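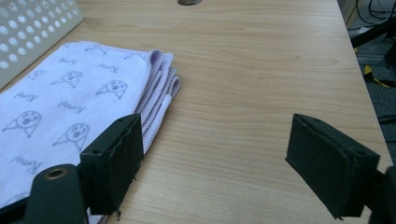
3.2 Materials and wash procedure

Printed cotton hand towels were bought in a single lot from a retail supplier in Gurkness. All had a serged hem on four sides. Towels with skipped stitches or loose thread ends longer than 2 cm were set aside, leaving 63 for the trial. Each was conditioned overnight in the Sutherland laboratory before the first measurement and was handled only by its corners.

Towels were washed in mixed loads with plain cotton ballast, using the unscented powder described in Section 2.4. The load mass and water level were held constant. After the final spin, towels were dried flat on mesh racks. Tumble drying was left out of the main trial because earlier work at Dustdale (Lozano and Malhotra) had shown that it masks the effect of wash agitation on hem length. Each towel completed 10 cycles.

3.3 Measurement of hem distortion

Hem length was measured along the long edges with a steel rule, with the towel laid flat and no tension applied. The body of the towel was measured parallel to the hem at the midline. We define the distortion ratio D as the change in hem length divided by the change in body length over the same number of cycles. A value of D below 1 means that the hem shrank less than the cloth it encloses, which produces a wavy edge. A value above 1 produces puckering.

Readings were taken by two operators (Londoño and Grajales) working separately. Where they differed by more than 2 mm, the towel was conditioned again and both readings were repeated. The full record, including repeats, holds 3,537 readings.

3.4 Folded storage

Waviness is often reported by users only after towels have been stored. Half of the lot was therefore kept folded between cycles and the other half hung from a rail, with the odd towel assigned to the folded group. The fold pattern followed Figure 3.

Figure 3. Printed towel in the folded state, hem edges aligned to the right.

Folded towels were opened one hour before measurement. Crease height at the hem was recorded separately and does not enter into D. Its relation to thread tension is taken up in Section 4.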